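3.2 Sorting and storage of household cables

The second part of the survey dealt with spare cables and leads. Participants in Rullstead and Montoya were asked to gather every cable in the home that was not plugged in at the time of the visit, including those kept in sheds, lofts and cars. Cables fixed to an appliance were left out, as were extension leads with more than one socket. Across both towns this gave 3,243 cables from 76 households.

Each cable was given a paper tag with a household number, and the person who had fetched it was asked three things: what it was for, when it had last been used, and whether they would be willing to part with it. Answers were written down in the participant's own words and coded later by the two authors working separately. Where the codes differed, Châu Hà read the original answer again and made the final choice.

Most cables were kept in a container of some kind. Drawers were the usual place in flats, while houses with a garage tended to use bins or old shoeboxes. Participants often described the container as temporary, even where it had moved house with them. Figure 2 shows a plastic bin and cables on a worktop.
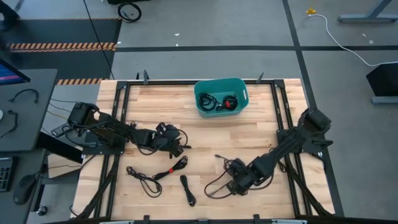 Figure 2. Plastic bin and loose cables.

The answers on purpose were less certain than we had expected from the pilot. Many participants could name the type of plug at one end but not the device it had come with. Older participants were more likely to name a device, often one they no longer owned, such as a camcorder or a fax machine. Younger participants more often gave the answer "charging", which we coded as a known purpose only if they could say what would be charged.

Willingness to part with a cable did not follow neatly from use. Several people who could not say what a cable did still wished to keep it, and gave the cost of replacing it as the reason. One participant in Montoya had paid for a printer lead and found the old one a week later at the back of a wardrobe. She kept both. Others said they would give cables away but did not know where they could be taken. The Rullstead tip accepts them with small electricals, though few of the participants there had heard of this.

Length was measured for a subsample only. Coiled cables were unrolled and laid flat along a tape, and knotted ones were untied first where this could be done without force. Ruairí Mac an tSaoi took all the measurements in Rullstead to avoid differences in handling. Cables under 10 cm, mostly adaptors, were recorded but are not included in the length table.

The tags were removed at the end of each visit and the cables handed back, apart from those the household asked us to take for recycling. These are treated separately in section 3.4.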